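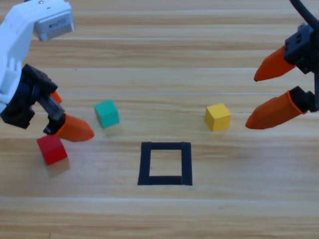 Minutes of the Road Safety Meeting, Elitholm, 13th April

Chair: Lingyun Luo

1. Minutes of the last meeting
The minutes were approved with one correction. The broken mirror at the Carrillo junction is on the north side, and not on the south side as we wrote.

2. Speed on Bodedura Road
The counter was in place for 19 days. It recorded 448 cars above the limit, most of them in the early morning. Several residents asked for a speed bump near the bakery. The bus company does not agree with a bump, but it can accept a narrower lane. The chair will ask the road office for a drawing of both solutions.

3. Parked trucks at Deven
Drivers who turn left out of Deven cannot see the road when trucks are parked at the corner. It was agreed to request 18 meters of yellow line. Vote: all in favor, 2 abstentions.

4. Driver refresher evening
It is moved to September. The topic will be tiredness at the wheel and what passengers can do if the driver feels sick. We still need a speaker.

5. Other matters
The street lamp beside the crossing is again out of order. It was reported by phone and we wait for the answer.

Next meeting: the date will be sent by email.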